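Coiling of flexible tubing

Coiling is the usual method of storing and carrying short lengths of flexible plastic tubing between uses. The tube is wound by hand or on a former into a ring of several loops, with one or both ends left free for connection. The practice applies to laboratory lines, aquarium air lines, drip irrigation feeders, drain tubes and similar small-bore products.

Contents
1 Material behaviour
2 Bend radius
3 Hand coiling
4 Storage
5 See also

Material behaviour

Most tubing sold for general use is extruded from plasticized PVC, silicone or polyurethane. All three leave the factory on a reel and keep some curvature from it, known as coil set or memory. PVC holds its set most strongly, particularly in a cold room, and silicone holds it least. Tubing wound in the direction of its existing set lies flat. Wound against the set, it tends to spring open or twist into a figure eight.

Some manufacturers add a coloured stripe along the wall of clear tubing. The stripe identifies a grade or size within a product range, and colours are not standardized between makers. It also serves as a guide to twist: a stripe that spirals around the tube indicates that rotation has been introduced during winding.

Bend radius

The minimum bend radius is the tightest curve a tube can follow without flattening or kinking. It depends on outside diameter, wall thickness and the stiffness of the material. A kink in a clear tube often leaves a white or cloudy line across the wall, and the tube will usually fold again at the same point. The Keltedura catalogue lists a minimum coil diameter of 112 mm for its medium-wall line. Drelinier gives 148 mm for a heavier tube of the same bore.

Hand coiling

The ring is built up in one hand while the other feeds the tube, rolling it slightly between thumb and finger with each turn to cancel the twist. Loops are kept to one size. Once wound, the ring is gripped at opposite sides to even up the turns before it is tied.

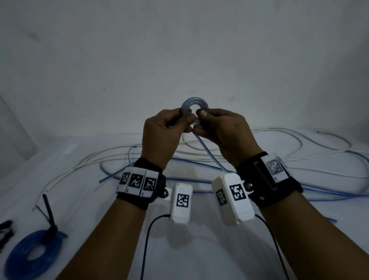

A free end is normally left long enough to reach the fitting without disturbing the rest of the ring. Trevor Catterall's handling notes for the Greenwood workshop recommend a tail of 375 mm for bench work. Ties should be soft and wide — hook-and-loop tape is common — as thin wire or tight cable ties can mark the wall.

Storage

Coils are stored flat or hung over a broad peg, out of direct sunlight. Narrow hooks put a permanent bend in the upper loops. Ends are capped or taped where the bore must stay clean.

See also

Hose reel
Kink (materials)
Over-under cable coiling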